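Muvden Opens Second Lending Shelf for Desk Storage

The Muvden neighborhood library will open a second lending shelf for desk and table storage in March. Residents can borrow boxes, trays and desk mats in the same way they borrow books, and keep them for up to two months.

The first shelf was opened last fall next to the reading room, and it was planned as a trial. In the first season 104 households signed up. Most of them wanted small boxes that stay together with a bigger one, so that pens, screws, chargers and sewing things can be sorted on one table and then carried away before dinner.

"People do not ask us for big furniture," said Malou Gunnlaugsson, who coordinates the lending. "They ask for something that fits on the desk they already have. Many of them live in two rooms, and the desk is also the place where they eat."

The new shelf will stand in the former Abou Jaoude stationery shop on the corner of the market square. The shop has been closed for a long time, but its drawers and counters are still in good condition and will be used again. The family which owns the building is giving the space without rent for the first year.
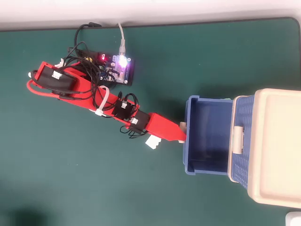 A small blue plastic box attached to a larger storage container with a cream lid.

With the new location the collection will grow to about 500 pieces. A part of it comes from Concombe, a housing cooperative that changed the equipment of its shared study rooms and did not want to throw the old one away. The rest was bought with a grant from the Jodus fund, which supports reuse projects in the district.

Borrowers will get a short printed sheet with advice on setting up a desk. It recommends to empty the whole surface first, put down the mat, and return only the things that were used in the last week. Small boxes should stand open during work and be closed in the evening. Gunnlaugsson said that the sheet was made after many questions from families with school-age children — they had the boxes at home, but the table was full again after a few days.

Lending is free with a library card. Lost lids can be replaced for a small fee, and boxes with cracks should be brought back to the desk, also when the crack is old. Desk mats must be wiped with a damp cloth before return.

The shelf in the reading room will stay open as before, but the larger containers are moving to the market square. Residents who have already reserved one will receive a message with the new pick-up address. The market square location will be open on weekday afternoons until 6 p.m.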